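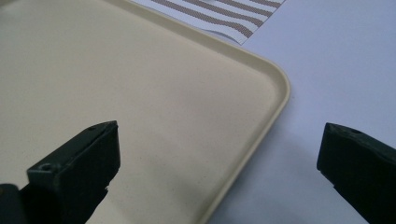 Thread on serving trays, specifically plastic ones with a low rim, after eight weeks of using one as the only work surface for sorting small parts at my desk. Posting in order, will answer replies at the end.

Starting point: I repair clocks and small timers. Screws, pins, springs. For years I used a rubber mat. Pins under 1 mm stand up in the mat texture and are then invisible from the side. A flat, smooth floor does not have this problem.

Color matters more than I expected. White floor: glare under the lamp, steel disappears. Black floor: blued screws disappear. Cream or ivory is a workable middle. Brass, steel and blued parts all read against it.

Second point on color. A cream tray on a white tabletop gives you a clear edge. You can tell at a glance whether a part is in the tray or out of it. I tried a white tray on the same kind of top and stopped within the hour.

Finish: slightly matte. Gloss gives you a reflection of the lamp and a reflection of the part, and the tweezers go for the wrong one. If the tray is glossy, 0000 steel wool in one direction, then dish soap, then a full rinse. Test on the underside first.

Rim height. A low rim stops a rolling pin and still lets your wrist rest flat. High rims (anything sold as a "butler" tray) put the forearm at an angle. My limit is 15 mm.

Corners. Get rounded ones. Square inside corners collect lint and the smallest washers, and tweezers cannot reach in at a useful angle. With a radius you sweep the part around the curve with a soft brush and pick it up on the straight.

Kamala Iyengar asked about static. Yes, plastic charges. Wipe with a barely damp cloth before starting. Dry microfiber makes it worse. If you handle electronics, use a proper dissipative mat and ignore this thread.

Flatness check: put the tray on the table, drop a 3 mm steel ball in the middle, watch where it goes. Two of the trays I bought had a crown in the floor and everything migrated to the rim. Returned both.

Lighting: one lamp, low, from the upper left if you are right-handed. Long shadows find small parts. Overhead light flattens everything and you will spend the evening on your knees with a magnet.

Sources, as requested. The Konder is the flattest I have measured. The Zervas has a better radius at the corners but the rim flexes when lifted with one hand. No affiliation with either.

Cleaning: isopropyl is fine on mine, acetone is not. Clock oil leaves a yellow ring if left overnight. Baking soda paste took most of it out. The remainder is cosmetic.

Reply to Orestis Margaritis: no, I would not glue dividers in. The point of the tray is one uninterrupted floor. For separation use small glass dishes and move them out of the way when you tip the tray to empty it.

Reply to Evdokia Bakalis: felt pads under the tray let it slide when you reach across. Four dots of clear silicone, cured for a day, hold it in place and peel off later.

Next thread will be tweezers. I have the tip measurements done but not the photos.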